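Key fobs and keychains

A key fob is the thing on your key ring that isn't a key. I've been writing these little household entries for a while now, and this is the one I kept putting off, mostly because people can't agree on the words. Some folks say "fob" only for the plastic button thing that unlocks a car. Others (me included!) use it for any tab, strap, tassel or lump you hang your keys from. "Keychain" gets used for the whole bundle, chain or no chain. I'll use both words pretty loosely and I hope you'll forgive me.

Where the word comes from

A fob was first a small pocket for a watch, then the short strap or ribbon that hung out of that pocket so you could pull the watch up without digging for it. The name slid over to keys from there. A good key fob still does that old job – it gives your fingers something bigger than a key to grab.

Leather and cord

My favorite kind is the leather tab on a loop of cord. You take a short strip of leather, fold it over the rope, and close it with a stitch. The leather keeps the strands together and gives you a nice place to put a name.

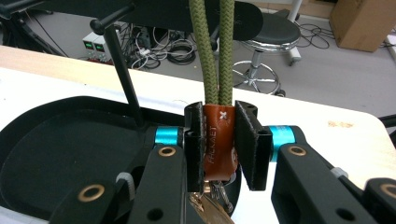 Photo: Vikas Bhatt

I love the color pairing on this one, reddish-brown leather with olive-green braided rope. There's a small white cross-stitch shaped like an "x" near the top of the tab, and the lettering pressed down the face reads FAUXMET. Pressed lettering with no ink is called debossing, which simply means it goes down into the leather (embossing is when it stands up). You have to turn your head a bit to read it, and I think that's part of the charm.

Leather changes as you carry it. Natural tanned leather darkens from the oil in your hands, and the corners go soft and round. My own tab came from a stall in Warkton and started out the color of a biscuit. It's closer to coffee now. Braided cord gets fuzzy where it rubs, usually at the bend, and if you see the core poking through it's time to swap it out.

Split rings

The coiled metal ring that keys go on is a split ring. They come in all sizes, and the usual mistake is buying one too thin, because a thin ring opens up under a heavy bunch. If you hate breaking your nails on them (who doesn't?), slide a staple remover into the gap and it'll hold the coil open for you.

Brass keys and silver ones

Plenty of key rings have a mix of both. Brass is soft and easy to cut, so a lot of house keys are made from it. The silver-colored ones are often nickel-plated brass or nickel silver, and there's no actual silver in nickel silver, a fact I have repeated at far too many dinners. A plated key that's been used for years will sometimes show yellow along the teeth.

Looking over a keychain

If you're going to clean or sort your keys, put some white paper down on the table first. Metal grime shows up right away and the table stays clean. My friend Vikas and I went through a pile of them this way in June.

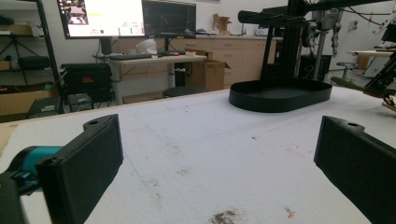
White paper over the tabletop, creases, smudges and all.

Wipe the keys with a barely damp cloth and dry them well. Keep the leather away from the water and give it a tiny dab of conditioner – tiny! Cord can be hand washed if it comes off the tab, then left overnight.

Collecting

Yes, people collect these. Hotel fobs are the big draw, the chunky ones with a room number, made heavy so guests wouldn't walk off with them. The best set I've seen belonged to a retired clerk in Kesville, who had 500 of them hung on pegboard down a hallway. I own 15, and two of those are bottle openers, so make of that what you will.

See also: Lanyard, Carabiner, Watch chain, Luggage tag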